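Box-to-box cable transfer: how many episodes before the policy stops stalling?

jborbely
Posted 4/12/25
We are collecting teleop episodes for a bimanual cable task: two cardboard boxes side by side, move the contents of one into the other. 195 episodes so far from 2 operators. The trained policy reaches the source box reliably, then hovers over the tangle. Wrist view, box on the right side of the table:

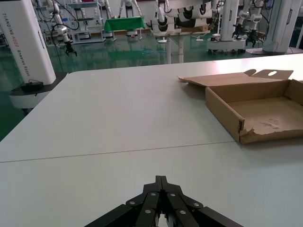 What counts as one episode in this set?
One full transfer, from the first arm motion until both arms are back at rest. Partial transfers are kept in a separate folder and are not used for training.

kmaccarthaigh
Hovering over a tangle usually means your operators disagree on where to grab. One goes for the plug, the other for the middle of the pile, and the policy averages them. Split the set by operator and train on each half before you collect more. We did this on Baswood in January and the stall went away on one half.

ita_os
Disagree. With 195 episodes you don't have enough to split. I would fix the start state first. If the cables are dropped in differently each time, the grasp point has to vary, and that variation is data you want to keep. Head view from the same setup, for anyone who hasn't seen the task:

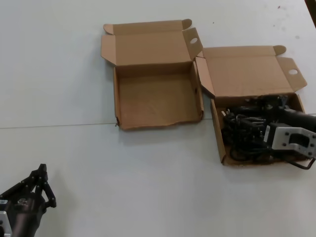
Ita Ó Súilleabháin
Data lead, Ullero

Note the loop of cord over the front edge of the right box. A loop like that is an easier grasp than anything inside, and an operator will take it whenever it is offered. Then the policy never learns the case without one. Log it as a start condition.

kmaccarthaigh
Logging it is fine. It does nothing for the hover. He said the hover is over the pile, so the loop is a side issue.

jborbely
She, not he. Both points are fair — I checked 12 stalled rollouts and 6 had no cord outside the box at the start. Not conclusive. Also relevant: the wrist view changes a lot once the arm is low, and cardboard takes up much of it.
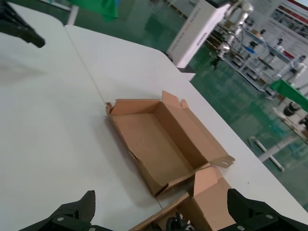
Wrist view, one box close to the gripper, the flat tray beyond it.

lbrunton
Check your action chunk length before blaming the operators. On the Dunne arms we had almost the same hover and it was a chunk that ended right at the descent. Shorter chunk, same data, no hover.

ita_os
Worth an afternoon. I would still record the start condition.

jborbely
Running the shorter chunk tonight on the existing set. Per-operator split after that if it still stalls.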